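Komley project -- February update

Hi all, quick one from me. The open day at Tokby went well, and I'm so glad we did it! We had 168 visitors through (we'd set out chairs for 30, oops) and most wanted a turn with the hand-held grippers. Opening a cabinet door was the favorite task by a mile.

Spending so far is $700 on printing, snacks and spare finger pads -- all inside the demo line you approved. The Uvwood folks have asked for a visit of their own, and I'd love to say yes if the budget stretches.

Still to do: write up the comment cards, and book 5 more hours at Tokby for the next round.

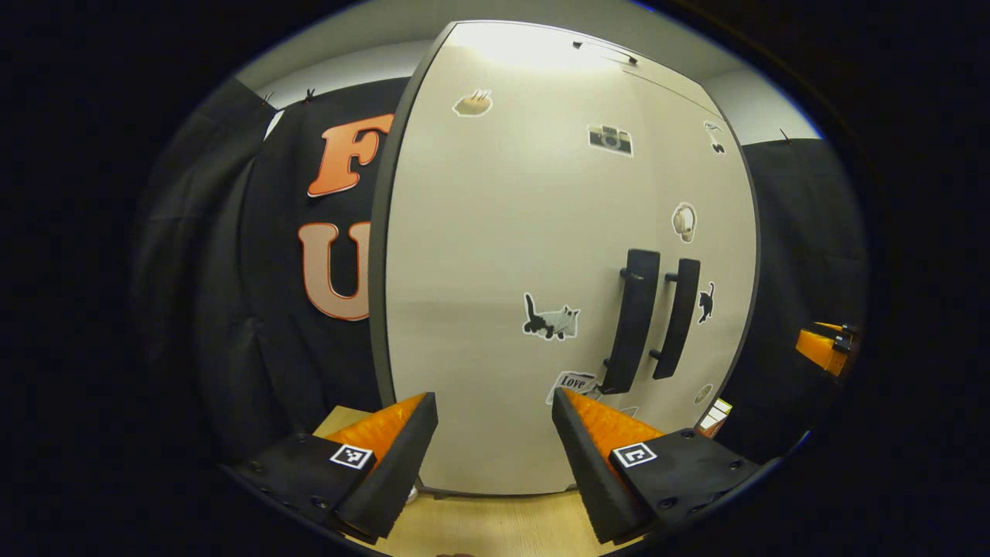

Gripper open in front of the cabinet door, stickers and all.

Receipts are in the shared folder. Shout if any are missing!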